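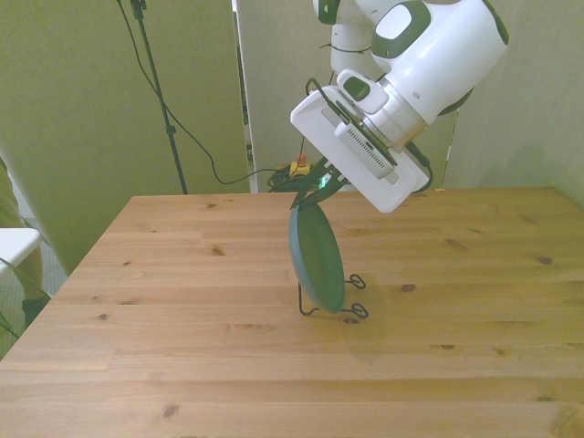 If your hall or student house has taken money from your deposit and you think the charge is wrong, you can challenge it. You do not need a solicitor and you do not need to pay anybody. Start by finding out exactly what the charge is for. Most fall under cleaning, damage or items left behind, and the last of these covers far more than furniture. A single plate standing in a wire dish rack can be listed as an item for disposal. Read the wording on the statement before you write to anyone, and copy it out word for word.

This guide covers the two university halls, Dromimel and Tonutwood, and private houses let through Ingvarsson. Last updated 21 April 2019.

What you will need

Your tenancy or licence agreement
The check-in inventory, signed or unsigned
Any check-out report
The deposit statement with the deductions on it
Photos, if you have them
Your bank details for the refund

If you never got an inventory, ask for it by email. Do this first, as it can take a while to come back. Without a check-in inventory the hall or agent will find it hard to show what the room was like when you arrived.

Step 1: Check the dates

In Dromimel and Tonutwood you have until the end of the month after your statement is issued. The date that counts is the one at the top of the statement. If you moved out in December, look in your university inbox as well as your own, as winter leavers' statements are often sent there only.

For Ingvarsson houses, look at the clause headed "Return of deposit". The time allowed is not the same in every contract. Older contracts have the clause on the last page, after the signatures.

Step 2: Log in to Grestico

Hall statements are kept in Grestico, under Accommodation, then Accounts, then Past Stays. Your login stops working when your course ends, so download everything as a PDF while you still can. If you have already lost access, the accommodation office can email the statement to you, but you will have to give your room number and student number.

The form you want is Form 802, "Query a deduction". Don't use the general complaints form. It goes to a different office and they will send it back. 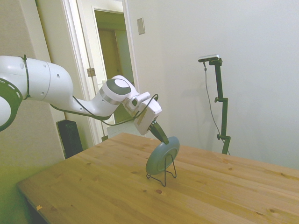
Nisreen Haddad wrote to us after using an earlier version of this page, to say that her query at Tonutwood was returned twice. The first time she had put three deductions on one form. The second time she had attached her photos as a shared link, and the office could not open it. She got £149 back in the end, and her advice is to send one form per deduction with the photos attached as files.

We have changed the next step to take account of that.

Step 3: Fill in the form

Use a separate form for each deduction. In box 4, give the wording from your statement exactly as it appears. In box 5, say what you think the charge should have been. If you think it should be nothing, write "nil". Leaving it blank counts as agreeing with the amount.

Box 6 is for your reasons. Keep it short and stick to what you can show. For example:

"The statement charges for a full kitchen clean. The kitchen was shared and the charge was not divided. The check-out report says the hob needed cleaning and mentions nothing else."

You can use up to 2000 characters. The form counts spaces, and it cuts off anything over the limit without a warning, so write it somewhere else and paste it in.

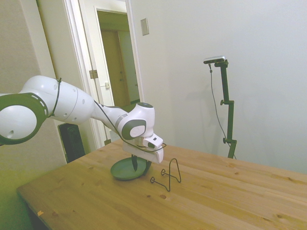
Shared kitchens need a bit more care. In both halls a kitchen charge should be split equally between everyone on the corridor, unless one person has owned up to the damage. If you were charged the full amount, ask in box 6 how it was divided. If your flatmates are challenging the same charge, put their room numbers down too, but each of you still has to send your own form.

Step 4: Attach your evidence

Attach photos as JPEG or PDF files, 9 at most. Name them by room and item, such as "kitchen hob" or "bedroom wall by window". Send the original files if you can, as screenshots lose the date.

Receipts are useful if you replaced something yourself. So are old emails reporting a fault, even if you never had a reply.

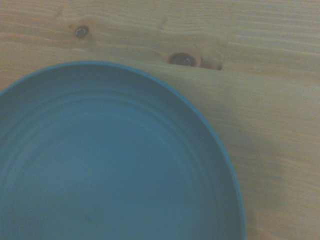 A round plate on a pine table.

Step 5: Wait for a decision

You should get an automatic email the same day. If it does not arrive, check that the form shows as "Submitted" and has not been saved as a draft. A decision will then come by email, with one of three results: upheld, partly upheld or not upheld.

If the charge is removed or reduced, the money goes to the account named on your form. It will not go back to a parent's card, even if they paid the deposit.

If you are still unhappy

For the halls, reply to the decision email and ask for a review. You need to say what the first decision got wrong or left out.

For Ingvarsson houses, check which deposit protection scheme holds your money and ask it about its dispute process. The name of the scheme should be on the certificate you were given at the start of the tenancy.

Kári Mogensen at the students' union advice desk can read through a draft before you send it. Bring the statement and the inventory with you.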